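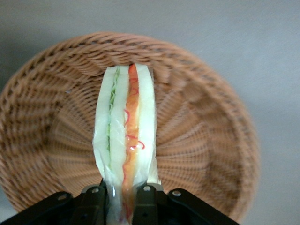 The Unddale Practice Shop: Frequently Asked Questions

Is this a real shop?
No. It's a corner of the Unddale language center set up so that people learning English can buy a chocolate bar without the pressure of a line forming behind them. The line is supplied by classmates, who are under instructions to sigh now and then.

So is the food real?
Some of it. The sandwiches, fruit and anything else you'd normally keep in a fridge are toys. The packaged snacks are the real thing in their real wrappers, which means real small print to squint at. We tried printed cardboard boxes for a while, and everybody hated them, including the person who made them (me).

How do I tell which is which?
Baskets hold toys. The clear stand with the steps holds packages. If you pick something up and it has no wrapper, no label and no smell, please don't bite it. We had to add this question in April.

Why does a toy sandwich need a basket?
Put a plastic sandwich straight on a table and it looks like something a toddler dropped. Put the same sandwich in a round woven basket and people start asking what's in it. That question is most of Lesson 2, so the basket earns its keep. It also gives learners a reason to say "in the basket," "next to the basket" and "no, the other one," the last being the most useful sentence in retail.

What's in the sandwich?
Whatever you say is in it. The customer asks, the shopkeeper answers, and both have to stick to the story until the end of the sale. Sunee Srisuk once sold a sandwich with nine fillings and no bread. The grammar was perfect, so we let it stand.

Do I pay with real money?
You pay with the paper bills in the cash box, which are legal tender as far as the coat rack. Please put them back at the end. They're worth nothing, and yet they keep leaving the building.

How are the prices decided?
By whoever's keeping shop that day. Teachers do step in if a cookie passes $80, though we have heard some very good arguments for the $80 cookie. Bargaining is allowed in the advanced group. In the beginners' group it's discouraged, as it has a way of turning into everybody just saying numbers at each other.

How should the stand be arranged?
Tall or upright things toward the back, small round things at the front, and labels facing the customer. A box that's too big for its step can lie at an angle as long as it doesn't slide off and take the neighbors with it. Leave some gaps. A stand packed solid looks generous, but then you can't point at one thing without pointing at four.

The clear stand does show every fingerprint. There's a cloth under the cash box. I've been told it also works for people who aren't me.

Can I rearrange things in the middle of a lesson?
Yes, and the lesson cards sometimes ask you to. "Move the cookies to the front." "Put the red lid beside the green one." What you can't do is rearrange it while your partner is halfway through asking where something is. It's funny exactly once, and Oldřich Machala has already had that turn.
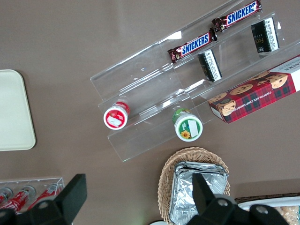 Why those snacks in particular?
They had to pass three tests. The names should be sayable, or at least worth the struggle. The packages should be different shapes, so that "bar," "box," "packet" and "tub" all get some exercise. And they should survive being picked up all afternoon by people rehearsing the words "do you have a bigger one?" Chocolate bars do well until the weather turns warm. Chips were a disaster. By the end of the week we had a bag of seasoning.

"Shortbread" stays on the list on purpose. It isn't short and it isn't bread, and a class that has fought its way through that will forgive English almost anything. Mayuree Hemmin spent most of a session asking who was responsible. We didn't have a name for her.

May I eat the stock?
Not during the lesson. A shop where the shopkeeper is eating the inventory is a different kind of practice. When a package gets close to its date it comes off the stand and goes onto the break table, where it lasts until somebody sees it.

I have an allergy. Should I worry?
Packages stay closed in the practice shop, but the break table is another matter, and what lands there often has nuts, wheat or milk in it. Read the label every time. We also have a lesson card on asking about ingredients, and it's a good one to do even if you can eat anything. Tell your teacher about a serious allergy before your first class and we'll adjust the stock.

I'm shy. Do I have to be the shopkeeper?
Not at first. You can start as the customer who is "just looking," a role with one line. After a few visits most people want the cash box. Siriporn Rattanakul whispered her way through the first month and now refuses to give refunds.

About those refunds. What's the policy?
It depends on how well you complain. You need to say what you bought, when you bought it and what's wrong with it. "It is plastic" is true but will not be accepted. "The lettuce has not improved since last week" got somebody their money back.

Can my kids come and play with it?
On family afternoons, yes. They'll go straight for the toy food and ignore your plans. We move the packaged snacks up to a high shelf beforehand, after learning how fast a small person can open a wrapper. Toys go in the mouth, too, so everything from the baskets gets washed afterward in warm soapy water and dried on a towel. The woven baskets don't get soaked. Wipe them with a damp cloth and use an old toothbrush where the weave collects crumbs. I couldn't tell you how crumbs get into a basket of plastic food. They do.

How do I pack it all away?
Toys in the baskets, baskets in the big bin with the lid. Please don't stack heavy things inside a basket, as the rim goes out of shape and then it rocks on the table forever. Packaged snacks go in the tin, flat, and the stand goes on top of the cabinet with nothing on it. Taking the stand down fully loaded to save time has been tried. You can save a lot of time that way, and then spend it on your hands and knees.

Something's missing. Who do I tell?
Mirjam Hollenstein, extension 2046. She keeps the inventory sheet and she'll want to know what it was, what it looked like and where you last saw it. Yes, you have to do this in English.

Can my school borrow the practice shop?
The baskets and toy food can go out for a week at a time. The snacks stay here, because we've met people. Bring your own packages from whatever store your students use; that works better anyway, as they'll be standing in front of those same shelves later. The stand can be borrowed too if you have a box that fits it and somewhere flat to put it in the car.

I'd like to donate something.
Thank you! Good things to bring: clean empty tubs with lids, toy food with its paint still on, small baskets, price tags. We have enough plastic bananas. We had enough plastic bananas when we opened. Sealed snacks are welcome if there's plenty of time left on the date and the label's in English or mostly so.

Will there be a practice café?
People ask this a lot, usually while standing next to the coffee machine. There's a menu in the works, and we've got the sandwich.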